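Talk notes, Sunday session, Wodthorpe
(for me, but Pei-shan wants them up on the page afterward so I've tidied the worst of it)

Start: say hi, thank Tuncay Bayram for the room and for getting the projector to talk to my laptop. Check the back row can hear me.

So I sell houses and I rent out houses, and today I only want to talk about the renting part. More exactly, what happens in the first month after somebody buys a place with a tenant already living in it. I get more phone calls about that than anything else, and most of them come in after 9 p.m.

[slide 2: the Ulen duplex]

My own story first. I bought a duplex in Ulen with a tenant downstairs, and I did one quick walk-through and thought, great, income from day one! I never asked for the lease. I asked what the rent was, the seller told me $1,375, and I wrote it on the back of a business card. The lease, when I finally got it, said $1,375 including heat. Heat! In Ulen! I paid that gas bill all winter and I have only myself to blame.

(pause, let them laugh, somebody always has a worse one)

Okay, so before you close, get the lease. The whole thing, with every page and every addendum, even the pet one. Then ask the tenant to sign a short statement saying what they think the deal is: rent, deposit, what's included, any promises the old owner made. Your lawyer may call it an estoppel certificate. I call it the "are we all on the same page" page.
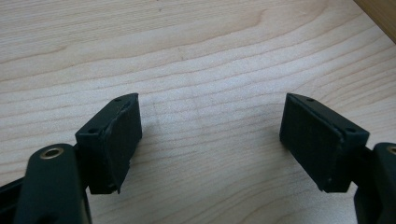 Deposits next. The deposit should come across to you at closing, and it needs to show up as a line on the settlement statement. Pei-shan Shek had a fourplex over on Echeverría where 4 deposits were supposed to transfer and the paperwork listed one lump of $1,000 with no names attached. It took her until July to sort out who had paid what. Ask for it unit by unit. Rules on where you have to keep that money change from state to state, so please look yours up, don't go by what I do.

[slide 3: the letter]

The letter! Send it the day you close. Who you are, where rent goes now, who to call when the water heater quits. Put the old owner's signature on it too if you can get it, otherwise it looks exactly like a scam, and a smart tenant will ignore it. Mine did. Good for her.

I use Gruneo for collecting rent, people always ask. It's fine. A spreadsheet is fine too if you'll really open it.

Then go meet them. Give proper notice, bring a notepad, and ask what's been broken the longest. I spent nearly $300 on a bathroom fan and a storm door that first month and that tenant stayed with me for years.

If running short, skip the bit on insurance and just say: call your agent before closing and tell them it's a rental.

Questions. Somebody will ask about raising the rent right away. Answer: read the lease, it carries over, you're stuck with it till it ends. Month-to-month is a different talk, and Tuncay is doing that one after the coffee break.

Handouts are by the door. Leave the clipboard.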